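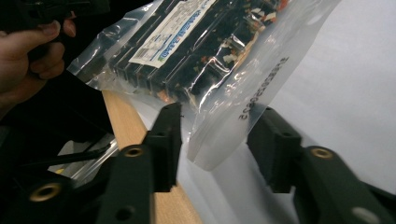
**Skurkwood Seed Library, duty diary, June**

The reading room was opened at 8:00 a.m. The overnight dehumidifier log showed no faults. The north cabinet was again stiff at the lower hinge, and a second request for repair has been entered in the maintenance book.

The morning was given to the bean collection. Germination counts for the Triltar climbing bean were completed on the second tray, and the result was poor: 19 seedlings from a sowing of 800. The stock is therefore withdrawn from lending until fresh seed is received from Skastesstead. Borrowers on the waiting list have been notified by card. It was decided to hold back the remaining seed for one further trial at a lower soil temperature, though the undersigned does not expect much of it.

A parcel of pepper seed from a grower in Kurtuluş arrived before noon. The accompanying letter states that the variety has been grown on a balcony for many years and should be kept away from other peppers while in flower. The letter has been filed with the accession sheet. The seed is small and pale, and will need to be cleaned before weighing.

The afternoon was quiet. Four visitors asked for late squash and were advised that sowing is still possible on the south side of the hill. One returned an envelope of lettuce seed unopened, which was placed back in stock under its original number.

Rain began after 3 p.m. and continued until closing. The gutter over the side entrance overflowed as it did last month. The mat was brought in and hung in the corridor.

Outstanding for tomorrow: labels for the pepper accession; reply to Skastesstead regarding postage; order of roughly 1000 paper envelopes, small size, from the usual supplier; key to the potting shed, still not returned.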